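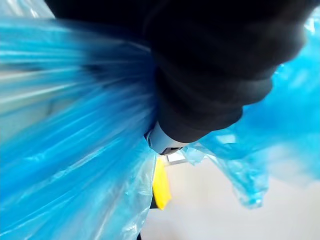 3 min read

So I'd been looking after Zodeck for 11 weeks when the gripper started sulking. Blue plastic, that was the trouble! It would pinch the sheeting fine at noon and get fussy by supper, and guess who got the phone call.

"Check the wrist," said Soo-ah Oh, who trained me and never once said hello first.

I checked the wrist. I ran the grip test, wrote 262 in the log (it likes 170), and said a word my mother hates.
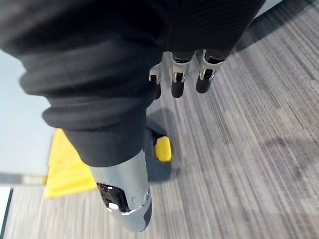 Aníbal Tamayo
Fiction contributor

Then there was the sleeve. Black, ribbed, thick at the cuff, and I'd rolled it myself the night before, pretty proud of it too. I tugged it up off the metal, talking to those three fingers the way you'd talk to a horse, and ran the test again.

"Well?" said Soo-ah.

"One seventy-three," I said, and went looking for my sandwich.

Recent stories
The Ferry to Mesley
Jasham in November
Ham Radio, Ham Sandwich

Comments (2)
tilly_b: I talk to my dryer like this
Moss: More Soo-ah please!!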